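I have a theory that every home has one piece of furniture whose real job is holding clothes that aren't dirty enough for the wash and aren't clean enough for the wardrobe. At my last flat it was a dining chair. Since we moved in June it's been the sofa, and I've decided enough is enough!

It started because Myrtle Ridgeway from downstairs popped in for tea and had to perch on the very end of the cushion, next to two jumpers and my dressing gown. She was terribly nice about it. I was mortified. So I spent most of that evening looking at coat stands online (206 results, I mean, really) and reading reviews written by people who feel far more strongly about hooks than I ever will.

The shortlist came down to the Waten, which has a lovely chunky base but takes up half a hallway, and the Aubert, which is the sort that looks like a bare tree. My brother-in-law Gyula swore by his old wall pegs and thought I was mad to consider anything freestanding. I'm renting though, and I'm not drilling 12 holes in somebody else's plaster for the sake of a cardigan.
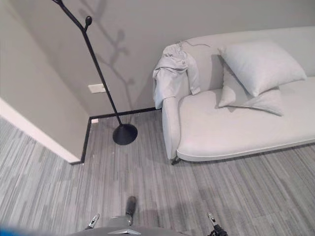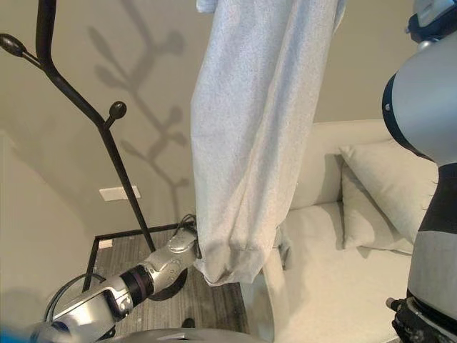
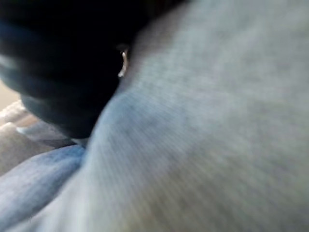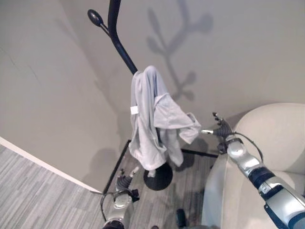
What I keep coming back to is how you hang something that hasn't got a loop. Coats are easy, they come with a loop and they've got a bit of weight to them. Soft things are the problem - sweatshirts, joggers, anything floppy. Put them over a rack as in the last picture, bunched at the top with the rest falling in long folds, and most of the cloth ends up down one pole. Fine for one thing. Add a second and a third and you've got a scarecrow. My current rule is one soft item per hook, and if there's no free hook then something has to go back in the drawer or into the wash.

The other thing I've got fussy about is the shape of the hook ends. The thin ones at my mum's leave a little pointy bump in the shoulder of every jumper, like you've grown a horn, and I've had to steam out more than one. A nice fat rounded end is much kinder to knitwear.

Still to sort: bags (too heavy, I think they'll have to go on the floor) and the scarf situation, which deserves its own post. I'm going to give the one-per-hook rule 20 days and see if Myrtle gets a proper seat next time.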